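Section 3: Logging Your First Week of Meals

Before you start, have your household profile finished and your Skonamus kitchen scale paired. If the scale still shows a blinking fish, go back to Section 2. The fish is not decorative.

1. Open Histeck Table and choose New Week. The planner starts on Friday, a decision we have heard about from many of you. To change it, go to Settings, then Calendar.

2. Enter a daily calorie target for each person. The sample profile uses 2249, a number that suits the sample profile and possibly no one else. If your doctor or dietitian gave you a target, use theirs.

3. Weigh the food, then tap Add. Weigh it before cooking if the entry says "raw" and after cooking if it says "cooked." Weighing it halfway through satisfies neither entry.

4. For a shared dish, enter the whole pot under Recipes and set the number of portions. Histeck Table divides evenly. It has no opinion on who took the corner piece.

Note: The built-in Trerthorpe food list holds 506 entries, up to 13 of which can be pinned as favorites. Pinning a fourteenth removes the oldest without asking. Goodbye, oatmeal.

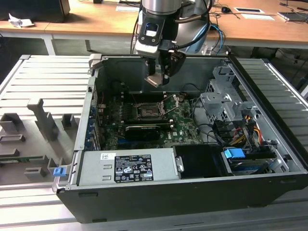
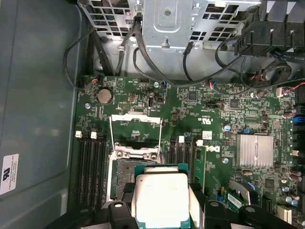 Histeck Table User Guide, Issue 3

5. To log beans, lentils or rice, check the label for "dry" or "drained" and pick the matching entry. Mixing these up is the most common reason a modest bowl of chickpeas shows up as a banquet.

6. At the end of the day, tap Close Day. Snacks remembered later can be added with Reopen, and the app will not comment.

Caution: Do not use the planner to manage a food allergy. The ingredient tags come from the list and know nothing about what your brand changed last April. Read the package every time.

Caution: Wipe the scale with a damp cloth only. It does not go in the dishwasher, even on the top rack, even on the gentle cycle.

7. To print a shopping list, choose Week, then List. Owners of the older Dawber label printer should select Narrow, or the word "cauliflower" will occupy two lines.

If the weekly total reads zero, check that each day has been closed. Days left open are not counted.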